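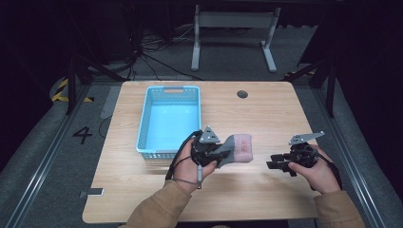
Gráinne Lynch wants to know why anybody would teach a robot about socks when it could be learning something cool, like soccer. She wrote that to our club page in February, and I've been itching to answer it!

Socks are hard, Gráinne. Think about a toy block. It has the same shape on the table as it does in your hand, so a robot can make a pretty good guess about where to grab it. A sock flops. It droops, it bunches up, it folds over on itself, and it hardly ever looks the same way 2 times in a row. Your brain sorts all that out while you're thinking about breakfast.

Our club is called Flendetti (long story, there was a vote) and our project this year is laundry. We don't start by writing a giant list of rules like "move left, now squeeze." We start by showing. You hold a gripper in each hand, kind of like wearing crab claws, and you do the job yourself with the claws. Pick up, move over, let go. Each try gets saved, and we call one try a "demo." So far we have 1,124 demos, and 393 of them are nothing but socks.
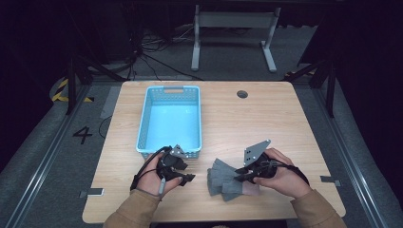 Hammad Mughal

My first day with the grippers, I was terrible. Fingers can feel when cloth is slipping - claws can't, or at least you can't feel it through them the way you're used to. You have to watch the cloth really closely and go slow. Gray cloth on top of more gray cloth is the worst, because where does one piece stop and the next one start? I still grab two layers when I only want one.

After we have lots of demos, the computer looks for patterns in them. It's a bit like learning to tie your shoes by watching your big sister a zillion times, and then trying it. The first tries can be pretty silly!

Want to feel what it's like? Get 2 pairs of kitchen tongs (ask first) and a pile of clean socks. Now fold one in half using only the tongs. No fingers! Try it 3 times and see if you get any faster, then write and tell me which sock was the meanest.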